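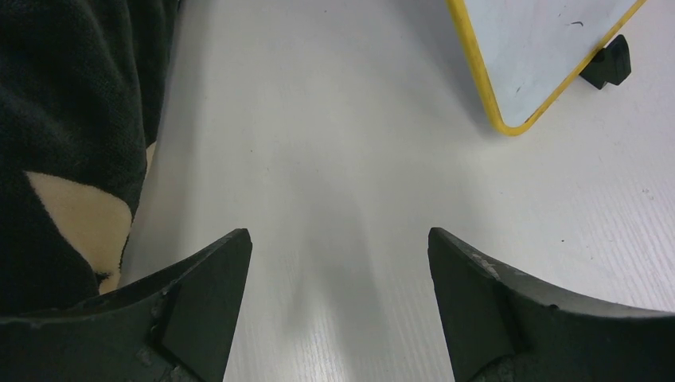
Lev Ostapchuk reckons a dark knit should never be folded on a pale table, as every bit of lint ends up on show and you spend the afternoon chasing specks with a damp cloth. I see his point, but I still like the white top for this. You can tell where the cloth stops and the table starts, and with nearly black fabric that's half the battle.

Workshop notebook, November, after lunch

Carried on with the soft dark stuff from the Brinden bundle. It has a lovely plushy hand and no wish at all to lie flat (I do sympathise). Left to drape, it bulges along the edge, so I've been smoothing from the middle outwards before making the first fold, then letting it rest a minute while I put the kettle on. Folding in 3 suits it better than halves, which come out fat and topple off the shelf.

Wiped the top down at the start and will again before we go. Please go with the grain, and no spray near the fabric. Bundle 1706 is still waiting, and the label wants rewriting in a colour a person can read.

To do: lint roller, more tissue, ask Prutolbridge if the grey comes in a lighter weight.

Comments

Gosico: Try steaming the edge first, works a treat on ours!

M.: Halves are fine if you roll them.

Contact | © Ostapchuk workshop | Back to top

We use cookies to remember your settings. Accept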